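Mattress pad keeps popping off the corners, any fixes?

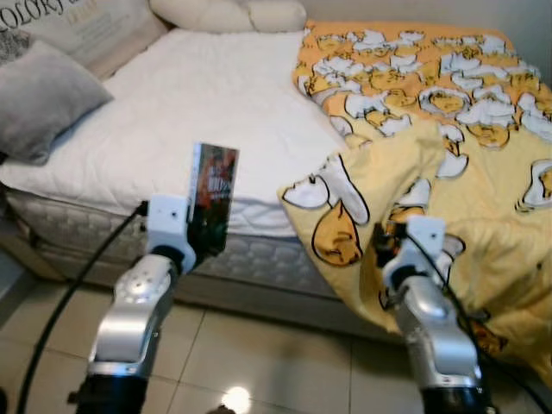

So I bought a quilted pad from Widdale back in March and I love how it feels, but every single morning at least one corner has crept up and bunched under my shoulder. I've washed it twice (cold, low dryer) and I think it got worse after the second time. The mattress is 12 inches deep. Do I need a different size, or is there some trick to this? I'd hate to toss it, it wasn't cheap!
Mairéad Tierney, 18 October 2002

3 answers

Check the tag for the pocket depth first. Mine said it fit "most mattresses" and then in tiny print it stopped well short of what I have. If yours is too shallow you can get those elastic straps with clips on each end, they run under the corner on the diagonal. I got the Fluketti ones and they've held for ages. Put the pad on, clip all four corners, THEN the fitted sheet. Lifting the mattress by yourself is a pain so grab somebody if you can.
- hviid_fan83

same problem here. gave up and sleep without one lol

Low dryer can still shrink it if there's cotton in the quilting, my mom lost two that way. I hang mine over the shower rod now and it takes forever but it comes out the same size. Also try turning it head to foot, one end of mine is stretchier for some reason. If the elastic feels crunchy when you pull it, it's done, and you can sew in new stuff for a couple bucks.
- Cundberg Carol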